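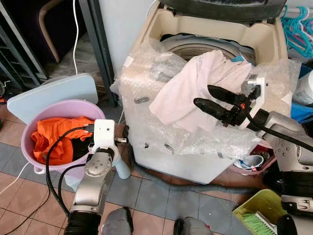
The right gripper at the pink garment on top of the washing machine during the open day at Brurham.

Home & Work > Features > Robotics

February 2026
Words: Urmila Nishad

The visitors' entrance at Urer is round the back of the old dye works in Brurham, past the bike racks. I had been told to come in flat shoes and to leave my coat at the desk. By the time I had signed the sheet, the first group was already in with the laundry robot and I had to wait for a gap near the door.

Urer holds an open day twice a year. The last one, in September, was for people in the trade. This one was for anyone who booked, and most of those who booked seemed to be local. There were two retired nurses, a man who repairs washing machines for a living and several families. Places were free and limited to 60.

The project on show is called Brustus. It is a two-armed robot meant to help with washing in ordinary homes, and it has been going for 4 years. Simin Talebi runs it. She came to the firm from Tehrani, where she worked on packing lines, and she told the group that packing lines had been easy by comparison. A box on a belt is the same box every time. A shirt is a different shape each time it is put down.

Her team keeps a written log of every attempt at picking up a garment. When I visited, the log stood at 1,828 attempts since the autumn, of which 932 were marked as good. A good attempt means that the cloth was held, moved and let go where it was meant to go, with nothing else dragged along. Talebi read the two figures out without being asked for them. One of the nurses said that was worse than her husband, and Talebi said she would need to see his log.

The repair man wanted to know why they were using a top loader. Talebi said that front loaders would come later, and that a top loader lets the arms work from above, where there is more room for the elbows. He was not convinced. Most of the machines he sees in Brurham are front loaders, he said, and the people who would most like help are the ones who can't bend down to them. She wrote that in her notebook.

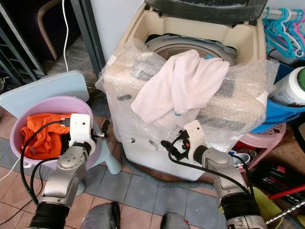 Picking up cloth is mostly a matter of finding an edge. Talebi explained that a person does this by feel, pinching and sliding until there is one layer between finger and thumb, and that the robot has to manage with far less. Garments that lie in folds are the hard ones. The pink one bunched on top of the machine had its lower edge hanging towards the front, which gave the fingers of the right gripper something to go for, and they were close in just under it. The orange one, crumpled up against the side of the lavender basin, is what she calls a heap, and for a heap there may be no edge to find at all. The left arm was over the rim of the basin on the other side. According to Talebi, heaps account for most of the bad marks in the log.

It is slow to watch. Between movements there are long stops, and the children in our group lost interest before the adults did. The noise is less than I had expected, a low whine from the joints and a click when the fingers close.

I asked when something like this might be for sale. Talebi said she doesn't give dates. The next piece of work is small items, socks above all, and after that getting wet washing out of the drum, where the weight changes and things twist round each other. She would like to have wet towels under way before the next open day.

There was tea afterwards in the canteen upstairs. The repair man stayed down in the demonstration room and was still talking to one of the engineers about drum seals when I went to get my coat.

Booking for the next Urer open day is through the firm's front desk in Brurham. Children must come with an adult.

Contact the features desk | © 2026 All rights reserved | Back to top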